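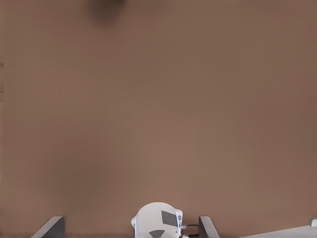 Kerubo R – 7:40 pm, September
Painting the back bedroom in our Wolodside terrace and stuck on colour. I want something warm that won't go pink under a bulb. The one I keep coming back to is a flat brown with a bit of mauve in it, slightly darker towards the corners. Too heavy for a north-facing room?

Vangelis_M
Yes. I did mine that way and repainted within 5 months. Go for off-white.

ebalogh
Disagree. Dark rooms stay dark whatever you put on them. Take the brown over the skirting as well.

Vangelis_M
Skirting too? You'd never find the door.

Kerubo R
Tester pot ordered. Will do one wall first – the chimney breast, probably.

Wolodside Home Forum | Contact us | © Wolodside Home Forum | Back to top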